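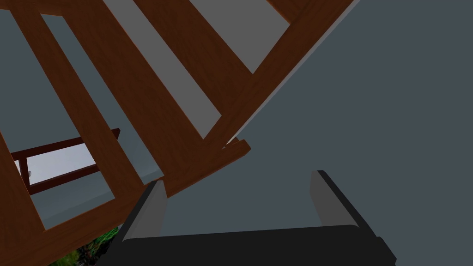

Figure 3.1 A wrist view from the simulator, with the fingers open and a wooden frame close ahead.

Chapter 3
Knowing Where the Hand Is

By now you have a simulated arm that goes where you tell it, and if you worked through the exercises in Chapter 2 you have probably also driven it straight into a piece of furniture. Welcome to the club! In this chapter we start asking the software to look before it moves, and I think you'll find it the most enjoyable part of the book, even on the days when it makes you want to go for a long walk.

Take another look at Figure 3.1. You and I see boards with gaps between them, and something darker and smaller farther off through one of those gaps. The planner sees none of this until we hand it over in a form it can use. It needs to know which parts of the view belong to the gripper itself, which parts are solid things it must not touch, and how far away each of them is. The left finger sits very close to the wood, and a planner that treats the whole chair-back shape as one solid block will refuse to move at all. (Mine did, for most of one June, when Delali Asamoah and I were writing the first version of the Lendeck planner and had wrapped every object in a single big box.)

We'll begin in Section 3.1 with the self-mask, the small piece of code that tells the arm to ignore its own fingers. Section 3.2 turns depth readings into points in the base frame, using the transforms you built earlier, so please keep those notes handy. Section 3.3 is the long one. There we swap the big box for a set of smaller shapes, one for each board, and watch what that does to the planning time. In the Gredmont practice scene you'll go from 2 collision shapes to 88, and you'll want the caching trick at the end of the section before you try it.

Before you start, load the Gredmont scene and run the checker from Chapter 2. If it complains about a missing transform, fix that first and then come back, with a fresh cup of coffee if you have one.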